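Clurlow Community Meals
Progress report to the Hellari Fund
17 May 2023

This report covers the period since our last update in February. The grant pays for kitchen hire, ingredients and the delivery round in Clurlow and Ursu.

We served 1,394 meals in the period, against a target of 2,000 by the end of the grant year. Take-up in Clurlow has been steady. Ursu started late because the hall boiler failed and we lost 2 weeks of cooking there. The hall has now been repaired at the landlord's cost and sessions are back to normal.

Food prices are still the main pressure. We have moved most dry goods to Barisura, a wholesaler that delivers free above a minimum order, and have cut meat to one dish a week. Soup and stews remain the most requested meals.
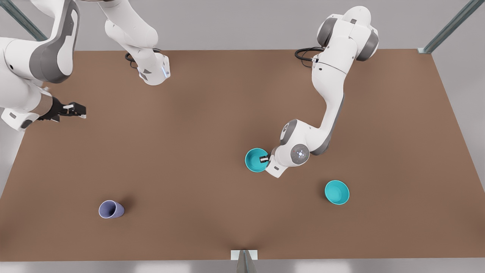
The delivery round now reaches 17 households, mostly older people living alone. Drivers are paid mileage at the rate agreed in the budget. We had one complaint about late delivery – the route has been reversed so that the furthest addresses come first.

Spending is within budget except for packaging, where we are slightly over. We would like to move part of the unspent training line to cover it and would be grateful for your agreement in writing. Receipts are attached separately.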